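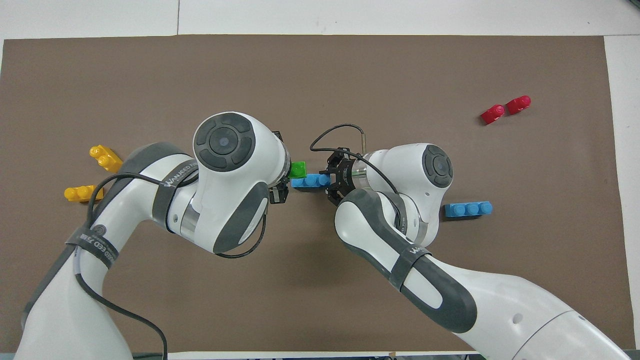 Both arms over the mat, block task, green and blue in the middle.

Workshop > Notebook > Bench rules

3 min read

August, after lunch. Ásdís Ravn wants the two-arm bench rules on one page by the next Teltham visit. The current version runs to 16 pages and has a section on footwear. I cut until I had something a person might read standing up.

Shared zone. The middle of the mat belongs to one arm at a time. The other holds at least 10 cm off until the first has cleared. Prakel's planner is supposed to enforce this. Write it into the task script anyway.

Speed. 5 cm/s with both grippers near the center. Yes, it is dull to watch. Bring coffee, and put it on another table.

Cables. Strapped on the links, with enough slack at the gripper for full wrist travel. Check the loops at both ends of the travel before the first run, by hand, power off. "It was fine yesterday" is not a check, and I have written it in this book twice.

Blocks. Start positions go in the log before the run. "Scattered" is not a position (my entry, run 28).

Stop button. In reach of whoever started the script. If you leave, the script stops. Kuusisto asked whether fetching a screwdriver counts as leaving. It does.

Still open: who signs off a changed gripper. Tokex's manual says "a competent person," so we may have to borrow one. Ask Ásdís.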